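What Is a Learning Game?

Some games are made just for fun. Others are made to help you learn, and a few do both. A learning game has a goal, such as practicing spelling or finding out how rivers work. You pick up the skill as you play.

Witkowska is a learning game about running a small town. Players start with 6 houses and 105 coins. To build a school, you have to add up the cost first. If you spend too much, you wait until the town earns more.
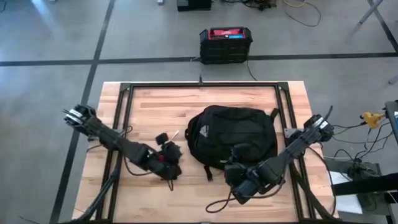
Korkor Kyei
Children's Writer

Children who have moved to a new country sometimes use games like this to practice a new language. The words on the screen are short, and the same ones come back often. You can hear each word read aloud as many times as you want.

Teachers use learning games too. At Vencombe School, some 160 students played Witkowska in February. They played for 10 minutes at the start of math class and then talked about their towns.

A game can't teach you everything. You still need books, teachers and time to ask questions.

Words to know
Goal: what you are trying to do in a game
Skill: something you get better at with practice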